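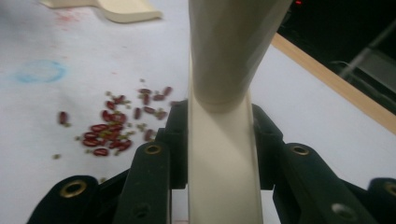 Day two with the Dramell hand gripper. The loan runs for 20 days and I want the grip work finished in the first week, so I skipped the software again and stayed at the bench. Gearóid wanted to know how it copes with handles, and that was the morning. The jaws come in from both sides as one, and on the cream plastic handle they sit flush against the flat lower part, well under where it goes round. That's where I'd choose to hold it. On the rounded part I get less contact, and I have to be fussier about the angle of my wrist. The brass rings at the joints look tidy, and I'd like to know whether they can be bought separately. The parts list doesn't say.

Rang Dramell just after nine about it. They will sell a full finger set but not the fittings alone. The set is $60 plus postage, which I wrote down for Éabha as she is doing the costings. Their bloke was helpful enough. He asked if we'd compared it with the Mekik and I said we had one booked for August.

Weight is my main complaint so far. It is fine for the first hour and then the thumb starts to feel it. I changed hands after morning tea and found the trigger is just as easy on the left, so that goes down as a plus. The grip could do with some rubber on it. The manual claims no tools are needed to change a finger, but I used a small screwdriver both times and would not try it without one.

Lunch at the desk. Wrote up the handle notes while I could still remember them.

Afternoon was small stuff on the white table. I had planned to go straight to the beans, then spent most of an hour on the opening width, as the manual and the sales sheet give different figures and neither matches what I measure. I've used my own number in the report and put a note under it. Éabha will want to take it up with them.
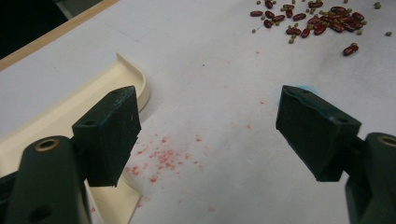 Pads open over the table, tray on the left, kidney and mung beans on the far side.

The pads are squared off and fairly broad, which suits a tray rim or anything with a flat side. For a single kidney bean I had to come in lower than felt natural, and for a mung bean lower still. I wouldn't buy it for beans. The pad faces look scuffed, and I've asked Dramell whether the loan set has been out before ours — it matters for the wear section, as I can't report on wear if I don't know where it started. No reply by the time I packed up.

Gearóid came down at four and had a go. He liked the feel of the trigger more than I do and thought the weight was nothing, but he only had it for ten minutes. We disagreed about the price as well. He says it's fair for something we'd use every week. I say the service plan should be in it, and at present it is extra after the first 2 months. We left it there and I'll put both views in.

Left to do: cloth, the tall bottles, anything with a lid. Also need to read the service terms properly and find the charger for the second battery, which I had on Éabha's shelf yesterday and can't see now. Home by six. Leftover soup.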